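# Rikside purchase planning set

September
By Harriet Holloway

Rendered gripper scenes, kept next to the spreadsheet they were meant to justify.
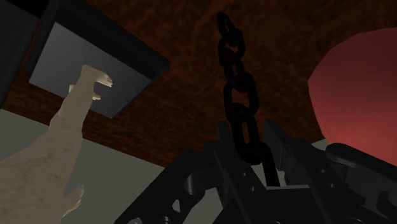

The question was whether we needed two grippers or could limp along with one and a strong sense of optimism. Yolanda Hutchins wanted an answer before the budget round, so we built the tasks in simulation first. Simulated chain costs nothing per metre. Simulated fingers don't need a service contract either, a point Celgate's sales desk took rather badly.

## What's in it

- 16 scenes, 100 renders each
- `budget.csv`, with the Poseo and Celgate quotes side by side
- `wishlist.txt`, mostly Yolanda's, mostly declined

Every render is synthetic. Objects were picked for awkward shapes, so expect a dinosaur and a hanging chain. Neither appears in the budget.

## Using it for planning

Sort by task, then decide which tasks you would pay real money for. We crossed out roughly 40 per cent of ours on the first pass, and the quote became a good deal less frightening.

Spare fingers are listed separately from the gripper. So is the mounting plate, the cable and - in one quote - the box. Allow 26 weeks for delivery if you order through Lloyd, and don't book the installer until you have it in writing.

## Known gaps

No wear, no dust, no power cuts. Prices exclude VAT. The training line in `budget.csv` is still blank; ask Yolanda, who is waiting to hear from Poseo.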